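Restton Makers Forum > Automation > Arms and grippers

Gripper losing hold on thin stems, cable or fingers?

fovow_fan
Posted 1 August 2022
Hi all. Two arm cell, we call the left one Miranda. Job is sorting fake flowers onto a tray. Left gripper keeps slipping, closes fine on an empty cycle, then on a stem or flower head it lets go part way through the move. Right arm no dramas at all, same program more or less.

Done so far: wiped the fingers down, re-homed, swapped the gripper cable for the spare. Still drops. Grip force is at 81 percent and I dont want to crush the petals.

Anyone seen this?

mundance
What are you grabbing, stem or head? And got a pic of the cable run? My money's on the cable.

fovow_fan
Rose, up by the head. Pic of the left arm, second one just poking in on the right over the tray.

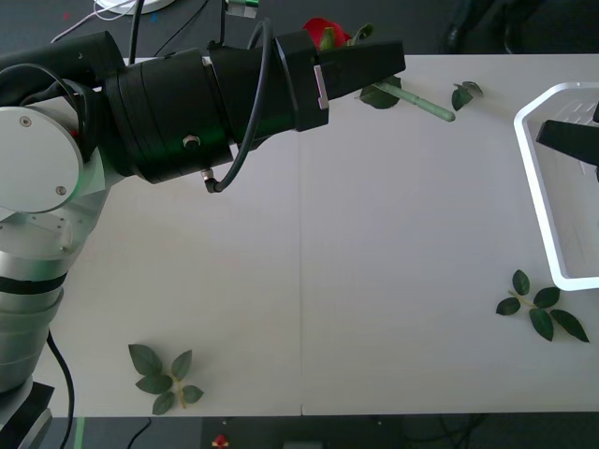
Left arm holding a rose, cable looped over the wrist

Other cable goes down beside the arm to the base. Havent touched that one.

mundance
Yep, that loop over the wrist. When the wrist rolls it'll be tugging on the connector underneath. You get a flicker on the line, gripper faults, opens up. Give it more slack and put a velcro tie further back up the arm. Not a zip tie, they chew the jacket.

saltbush7
Disagree. If the cable was dropping out you'd have a comms fault in the log. OP, any faults?

fovow_fan
Log's clean. Went back 7 shifts, nothing.

saltbush7
There you go. Fingers then. Those black ones taper to a wedge, so on anything round and soft you've only got a narrow bit of contact. Petals squash, width changes, force drops off, out she comes. Grab lower, on the bare stem under the leaves, and stick some thin silicone on the inside faces.

mundance
Clean log means nothing, half these grippers dont report a short dropout. Had one at work go 2 months like that before we found it. Wiggle test takes a minute. Close on a bit of dowel, jog the wrist end to end, watch it.

saltbush7
Fair enough, do the dowel test. Still reckon it's the fingers. Also check the finger screws while your in there, ours back out every January when the shed gets hot.

tin_lid
Before anyone buys silicone, is the close position set off the stem or off the head? If it was taught on a stem and you moved the grab up later, it might be timing out and relaxing. Bit me on a different job, bottle caps.

fovow_fan
Ooh. Taught on a stem, yeah. Moved the grab up later cos the leaves kept snagging.

tin_lid
Re-teach it then. Free fix, start there.

mundance
Still do the cable.

fovow_fan
OK update. Dowel test first, wrist end to end, held the whole way, no flicker that I could see. Tied the cable back anyway so there's more slack at the connector. One finger screw was a quarter turn loose, nipped it up, threadlock on both. Then re-taught the close on a rose head.

Ran a full tray after. 2 drops, was way worse before. Both on the smaller heads.

saltbush7
Small heads = less for the wedge to hold. Silicone.

mundance
or drop the speed on the wrist move. Cheaper

fovow_fan
Got a silicone sheet on order, will slow the wrist down in the meantime. Anyone know if contact adhesive is OK on the fingers or does it go gummy?

tin_lid
Goes gummy. Use the double sided stuff, peels off clean when you need to redo it.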